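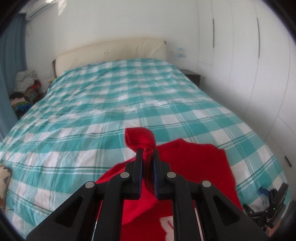
A red knit sweater lying flat on a bed.

Print this page | E-mail this page

Why Does Knitted Cloth Stretch?

Pull gently on the cuff of a sweater. It gets wider. Let go, and most of it returns to its old shape. A cotton bedsheet pulled the same way hardly moves. The difference is in how the yarn is arranged.

A bedsheet is woven. Straight threads cross over and under each other in a grid. A sweater is knitted. One long yarn is bent into loops, and each loop hangs through the loop below it. When you pull, the loops change shape — tall loops become wide ones. The yarn itself barely gets longer.

Words to know
Course: a row of loops going across.
Wale: a column of loops going up.
Gauge: how many loops fit in a set width.

Try it
Hilde Wuyts of the Grodwood textile room uses this test with her classes. Mark two dots on a knitted sock, 3 inches apart. Stretch the sock along a ruler and write down the new distance. Repeat in the other direction. Most plain knits stretch more across than up and down.

A swatch with 20 loops in each of 68 rows has 1,360 loops. If one loop breaks, its neighbors can slip free. The result is called a ladder, or a run.

Last updated: Nov 6, 2019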